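Planning the Equipment for the Vusthorpe Tidy-Up Arm
Project report, second year
September 12, 2022

When our group first sat down to plan this project, I think we all imagined that the robot would be the hard part and the shopping would be the easy part. We had the arm already, on loan from the department until December, and we had a budget of 978 pounds for everything else. That sounded like a fortune to people who mostly buy noodles, and I am a little embarrassed to say that we spent the first meeting talking about what we would do with the change.

The aim was to have the arm pick up ordinary household things in a furnished room and put them away. My share of the work was the equipment plan, so this report deals with what we bought, what we nearly bought and what I would ask for if we were given the money again.

We began with a list of 35 items, which was far too long. I went through it with a pencil and asked of each line whether the arm could do its job without it, and that brought us down to 19. A second camera stand went, and so did a very handsome tool trolley that I still think of fondly.

The biggest choice was the gripper fingers. Kundden sold a hard plastic pair that was cheap and came quickly, while Vasić offered a softer pair at more than twice the price, with spare tips included. We took the Kundden fingers for the first stage and put the difference aside. I stand by that, though I should have budgeted for wear from the start (my first spreadsheet, which we called Edo for reasons that made sense late at night, had no line for it at all!). Fingers are handled, bumped and rubbed every time the arm is used, and by rights they belong with the things you expect to replace, next to tape and batteries.

Test objects were the other surprise. I had put them down as free, on the grounds that everybody has things at home, and then found that people rather like to keep their things at home. We wanted a fair mix of shapes, with wide, smooth, rounded pieces among them, as these ask more of a two-sided grip than a box does.

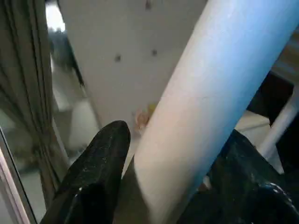 So objects now have their own line in the plan, and I would advise any group following us to give them one too. Buy 2 of anything you mean to use a lot, and write down where you got it, so that a lost or broken one can be matched.

We finished inside the budget, with enough left over for one set of the Vasić fingers, and the order form is with the department office. The full price list is in the appendix, along with the delivery times each supplier quoted us.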